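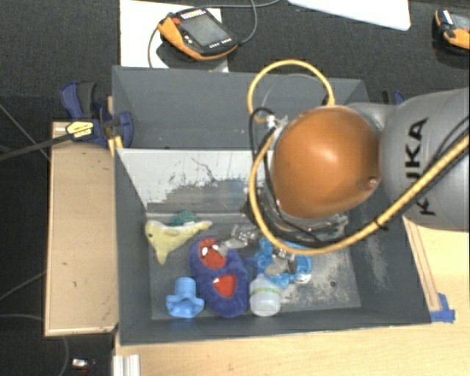
Section 4: Sorting the toys with two bins

OK, you've got your bins out of the box and the divider panel clicked in (if you haven't, go back to Section 3, I'll wait). Now for the fun part! This is the section I rewrote the most, mainly from letters people sent me after the first version of the Tudley guide went up, so thank you for those.

You'll need:
Two deep bins, same size
The slanted divider panel
A damp rag
A laundry bag with a zipper
A roll of masking tape and a marker

4.1 Getting set up

1. Put the bins one behind the other on a table or on the floor, long sides touching. I used to put them side by side and kept knocking one off with my elbow.

2. Hang the divider over the rims where they meet, with the slope going down into the front bin. Push until you feel it seat on both ends.

3. Wipe out both bins and let them dry. The back bin starts out empty and you want it to stay that way until step 7.

4. Tape a label on the front rim. Mine says BEFORE and the back one says KEEP, but use whatever the kids can read.

Note: The pale coating on the divider wears. Mine went dark in one big patch on the lower half and picked up a bunch of thin black scratches, and it still does its job. The Pimari bins come with a 28-inch panel and the Breltitz ones are a hair shorter, so don't mix them or you'll get a wobble.

4.2 Filling the front bin

5. Dump everything in. Plush, slippers, little plastic hats, bath stuff, all of it. Don't sort while you dump! I always want to, and then I'm sitting on the floor with a stuffed fish in my lap and twenty minutes are gone.

6. Stop when the pile gets halfway up the walls. The sides slope inward, so a bin fills faster than you'd think, and a soft pile will swallow the small hard things. If you have more toys than that (we sure did, 325 pieces at last count, my daughter wrote them all down in a notebook), do it in batches.

CAUTION: Check for hard or pointy pieces before anybody goes digging with both hands. Plastic rims can crack and leave a sharp edge.

4.3 Sorting

7. Start with the big plush. Pick each one up by the body and not by an arm, a fin or an ear, and give it a quick once-over for loose eyes and open seams. Good ones go over the divider into the back bin. Anything that needs a wash goes in the laundry bag.

8. Do slippers next. Character slippers count as toys in our house, since they never end up on feet. Turn each one over, shake it out, and look for its partner. If there's no partner by the time the bin is empty, you get to decide (I keep the ones with faces, I can't help it).

9. Now the hard plastic. Hats, cups, containers, anything that could have something stuck inside. Tip it upside down over the front bin and tap it.

10. Last, sweep up the tiny stuff from the bottom with your hand.

Note: If a toy gets hung up on the divider, lift it off. Dragging it over the edge pulls threads, and fuzzy fabric is the worst for this.

4.4 When the back bin is full

11. Lift the divider straight up and set it aside before you move either bin. With the divider still on, the two bins will try to travel together and you'll have plush all over the floor.

12. Carry the back bin by the rim with two hands. The lids from Mamani fit these if you want to stack them, but don't go more than two high.

I do the whole thing every April and again before the holidays. Washing instructions for the laundry bag are in Section 5.

Last changed 8 Feb 2006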